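Brumum Opens Laundry Folding Room to Residents

The Brumum community house has opened a folding room next to its laundry, giving residents a place to sort and fold their wash before carrying it home. The room is open from 8 a.m. until the building closes, and there is no charge to use it.

Residents had asked for the space since the spring, when the old counter beside the dryers was removed to fit two more machines. After that, most people folded on the chairs in the hallway.
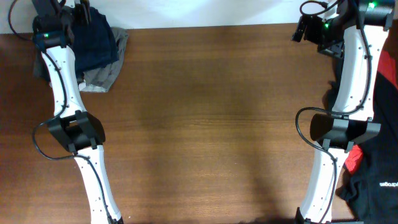

Shagufta Kakakhel, who manages the building, said the room was kept plain on purpose. "People wanted a wide wooden table and a clean wall, and that's what we spent the money on," she said. The work cost $300, most of it for paint and for refinishing the wood.

Towels, shirts and cleaning cloths can all be folded there, but wet items should stay in the laundry. Kakakhel asked residents to wipe the wood with a dry cloth only and to keep bleach and spray bottles off it. Irons are not allowed until a heat-safe mat arrives in September.

Anything left behind will be held at the front desk for 4 weeks, then given to the Vutden clothing exchange. The exchange takes clean cloth of any size, including single socks and worn towels that can be cut up for rags.

A short class on folding fitted sheets is planned for later in the fall. Sign-up is at the front desk.

Contact the Brumum office | Copyright Brumum Community News | Back to top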